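Zapatos que duran: cómo reparamos (y por qué dejamos de reparar) el calzado en el barrio
Trabajo final de la asignatura de Consumo y Vida Cotidiana
Entregado el 16 de junio de 2018

Empecé este trabajo por una rabieta, lo confieso. En enero se me despegó la suela de unas botas que me encantaban, las llevé al zapatero de mi calle y me encontré la persiana bajada y un cartel de «se alquila». Llevaba pasando por delante toda la vida y no sabía ni desde cuándo estaba cerrado. Así que cuando la profesora Wing-sze Yau nos pidió un tema «que os toque de cerca», yo ya lo tenía: quién arregla los zapatos hoy, cuánto cuesta y por qué casi todos preferimos comprar otros.

Al principio iba a hacerlo sola, pero Ieuan Harries andaba sin tema y se apuntó. Él se ha encargado de casi todas las tablas (que van en el anexo) y yo de las entrevistas y de escribir, así que si algo suena demasiado hablado, la culpa es mía.

Qué queríamos saber

Nuestra pregunta de partida era bastante sencilla: ¿la gente no repara porque es caro o porque no sabe dónde? Luego se nos fue complicando. Hay calzado que prácticamente no se puede reparar, hay gente que repara unas cosas sí y otras no, y hay quien guarda los zapatos rotos durante años sin decidirse (mi madre tiene una caja entera, mamá, si lees esto, ya sabes que te quiero).

Para contestar hicimos un cuestionario en línea y dos entrevistas largas a personas del oficio. El cuestionario lo respondieron más de 600 personas, muchísimas más de las que esperábamos, gracias sobre todo a que Pei-shan Shek lo compartió en el grupo de vecinos y allí se armó un debate que todavía sigue. No es una muestra representativa, eso que quede claro: contestó quien quiso, y supongo que a quien le da igual el tema no se molestó. 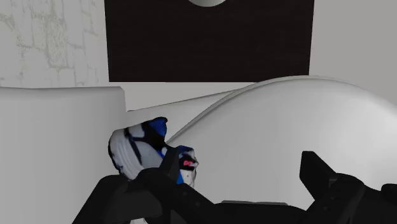 Las deportivas fueron, con mucha diferencia, el calzado que más dolores de cabeza nos dio. En el cuestionario la mayoría dice que es lo que más se pone y también lo primero que tira. Kam-wah Chou, que lleva el taller Katisis y fue nuestra primera entrevista, nos explicó que lo primero que hace cuando le llega una es ponerla de lado y repasar el canto de la suela. En una como esta, blanca con negro y azul, con las líneas negras recorriendo el relieve de la suela blanca, eso es lo que él miraría antes que nada, porque por ahí empieza a abrirse el pegado. Si se abre solo la puntera, se limpia, se lija, se pega y se prensa. Si la espuma se deshace por dentro ya no hay nada que hacer, y le da mucha rabia decírselo al cliente. También nos contó que casi nadie le lleva unas deportivas «de diario», solo las que tienen algún valor sentimental: las de una carrera, las de un viaje, las que regaló alguien.

La segunda entrevista fue con I-hsuan Tang, que aprendió el oficio en Kaczorowski, una zapatería antigua del centro, y ahora trabaja por su cuenta. Con ella hablamos casi dos horas y se nos pasó volando. Su teoría es que hemos perdido la costumbre de mirar los zapatos. Antes se cepillaban, se les daba crema, se cambiaban las tapas cuando tocaba, y todo eso servía para darse cuenta a tiempo de un problema pequeño. Ahora nos los quitamos al llegar a casa y ahí se quedan, donde caigan.

Lo de «donde caigan» nos hizo gracia y volvimos a las respuestas para ver qué contaba la gente, porque teníamos una pregunta abierta sobre dónde se guarda el calzado.

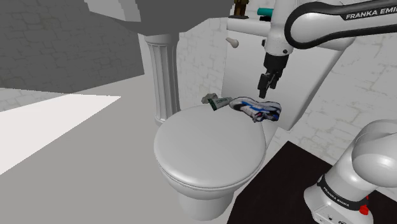

Pues hay de todo. El recibidor gana de calle, después vienen el armario y debajo de la cama, y luego un cajón de sastre maravilloso: el balcón, el maletero del coche, el baño, «detrás de la puerta, en montón». I-hsuan nos avisó de que la humedad es lo peor para el cuero y para muchos adhesivos, y que tampoco ayuda dejarlos pegados al radiador para que se sequen rápido. Lo suyo es papel de periódico dentro y paciencia. Yo he sido de radiador toda mi vida, así que esta parte del trabajo me ha salido cara en remordimientos.

Lo del precio

Aquí es donde Ieuan y yo más discutimos. Él sostenía que el precio lo explica todo y yo que no. Al cruzar las respuestas vimos que los dos teníamos algo de razón. Quien nunca ha ido a un zapatero cree que arreglar cuesta mucho más de lo que cuesta. Quien ha ido alguna vez acierta bastante, pero se queja del tiempo: dejar los zapatos, volver otro día, encontrar abierto. Y después están los que compran en cadenas tipo Grondisetti y dicen, con toda la lógica del mundo, que no van a pagar por unas tapas casi lo mismo que por el par nuevo.

Kam-wah nos dejó consultar su libreta de encargos, que va numerada desde que abrió. El primer encargo de enero era el 3261 y el día que fuimos a verlo iba por el 3906. A mí me pareció una barbaridad de zapatos para un local tan pequeño, aunque él dice que buena parte son cinturones, bolsos y copias de llaves, y que sin las llaves habría cerrado hace tiempo.
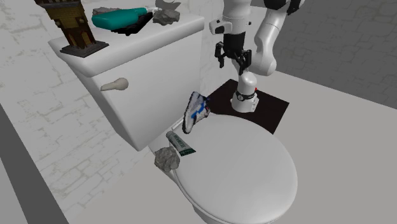

Esto de las llaves salió también en la otra entrevista. I-hsuan no tiene máquina de copiar, vive solo de reparar, y para llegar a fin de mes recoge encargos a domicilio que le entran por Avow, una aplicación de servicios de barrio. Le funciona bien con gente joven. La clientela mayor la sigue llamando por teléfono, o directamente la para por la calle con la bolsa en la mano.

Qué cambiaríamos

El cuestionario era demasiado largo. Se nota en las últimas preguntas, donde mucha gente contesta «sí», «no sé» o nada. También nos faltó hablar con alguna tienda que venda calzado nuevo; escribimos a varias y no nos respondieron, y cuando quisimos ir en persona ya estábamos con los exames encima. Y habríamos separado mejor el calzado infantil, que va por otro camino: ahí no se repara porque el pie crece, y lo que hay es una red enorme de herencias entre primos y vecinas que daría para otro trabajo entero.

Gracias a los dos zapateros por su tiempo, a Pei-shan por la difusión y a todo el que contestó. Las tablas y el guion de las entrevistas están en el anexo. Mis botas, por cierto, las tiene I-hsuan desde la semana pasada y me ha dicho que la suela se puede salvar.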